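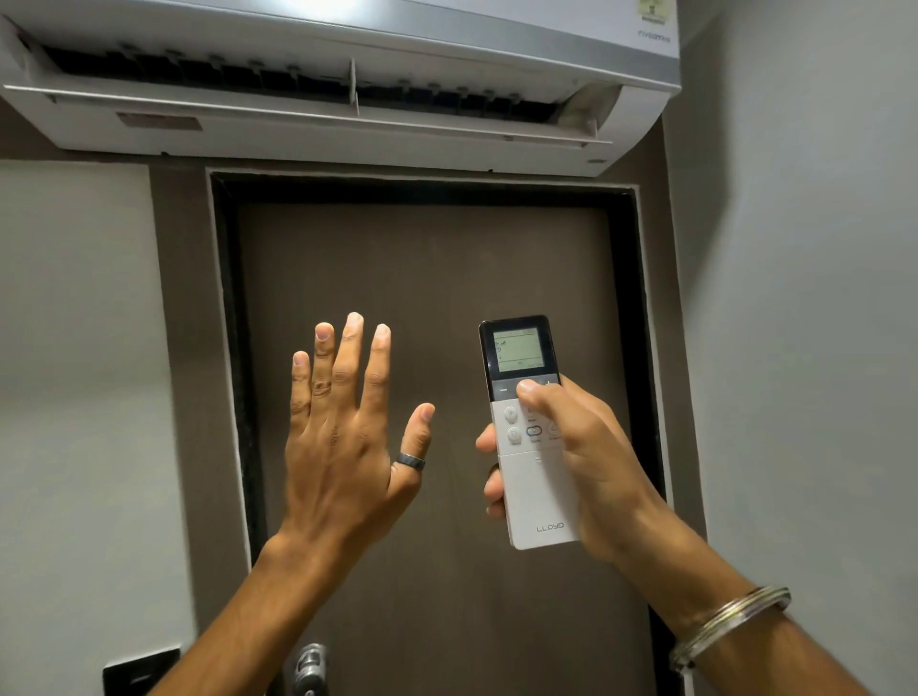

Page 19

Head camera trials: notes for my half of the talk
Zuweira Owusu. Kofi takes the gripper half after the break.

Start with the remote on the big screen. Let people look at it for a few seconds before talking.

OK, so this is the view I've been living in since October, and I love it. Two hands, a remote, an air conditioner up over a door. Think about what a controller has to get out of a picture like that. The remote is close and the unit is far, and both matter. One thumb is on a button just under the little screen. The other hand is open, palm toward the unit. Two hands doing two different jobs!

Ask the room: which hand would you give to the robot first? (Wait for answers. Last time Elias's group argued over this for ages and it was the best part of the session.)

My answer is the remote hand, and I'll say why. Holding a remote upright is easy for almost any gripper. Holding it upright AND pressing a small round button with the same hand is where things get fun. You need one finger that can move while the rest stay put.

The three setups we tried. Go slowly, people want to write these down.

Darnex, two-finger. Strong, simple, lovely to set up. It held the remote every time we asked. It can't press anything on its own, so we needed the second arm to come over and poke the buttons. Works fine, looks like a crab doing office work.

Huamán, three-finger with a free thumb. My favorite, and I'll admit it. Out of 100 tries at a single button press, it landed 44 with the stock fingertips. Then Efua glued a smaller rubber tip on the thumb and we got a lot more patient with the approach angle. I don't have a full second run to show yet, so please don't quote me on the improvement. It felt great, though.

Ikarum, soft fingers. Gentle on the plastic, no scratches at all. The remote sagged when the thumb pushed. Fuseini thinks a stiffer palm pad would fix it and he's printing one now.

Pause for water.

Cameras. Back to the remote picture for this bit. Look at the display on it, the greenish-grey one. The icons are tiny, and from head height you can't read them. The brand name near the bottom, LLOYD, you can read just fine. So the head camera knows it's a remote and where the buttons are, but it can't tell you what the remote is set to. We added a wrist camera for that and I'd never go back.

Lighting note: pale walls and a dark door in one view are hard on auto exposure. Lock it. (Someone will ask which setting. Tell them to try it in their own room, the number from our room won't help.)

Controller. We ran everything through Urnora. 487 recorded attempts across the three grippers, same arm, same start pose. Show the replay tool if the laptop behaves. Skip the menu tour, go straight to the slow-motion thumb press.

If there's time: the ring and bangles question. Should people take jewelry off before recording? I say leave it on. Hands at home come with rings on them. Kofi disagrees, so let him have a turn.

Hand over to Kofi. Leave the Huamán powered up on the table so people can try the thumb.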